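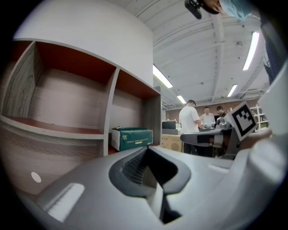

The budget for the hand-held gripper kit has to be fixed before the second site opens, and this README keeps the numbers and the open points in one place. Please read it together with the price sheet in the same folder. The kit is planned per pair of grippers, one marker card per gripper, plus storage. For storage we compare with open cubbies of the kind on the left, gray wood grain inside with orange-red trim. The larger compartment is empty and the narrow one holds only a small green-and-white box, so I did not put new shelving in the first order.

Projects / Skurka / Planning / Equipment budget

# Skurka equipment budget

Maintained by Annelies Coppens. Last revision: February 27, 2023.

## What is in the folder

- prices.csv: one row per item, with supplier, unit price and delivery time in weeks
- quotes/: the offers from Cavier and Nigam, as received
- spares.csv: parts we expect to replace in the first year

## Quantities

We ask for 6 pairs of grippers for the Trurkia site. Cavier quotes 30 working days for delivery and Nigam quotes 35. The Nigam price includes two sets of spare jaws, the Cavier price does not, so please do not compare the totals directly. Use the column "total_with_spares".

Marker cards are printed in our own office. They are cheap, but the mounting plate is not, and in December we forgot it completely.

## Known problems

- Freight from Nigam is an estimate. I wrote to them and wait for the answer.
- Disposable caps are booked under consumables, not under equipment.
- Training hours for the operators are missing. They belong to another budget, but somebody must still approve them.

Corrections are welcome by pull request. Please change the CSV first and the README after.

Shares 2 | Comments 0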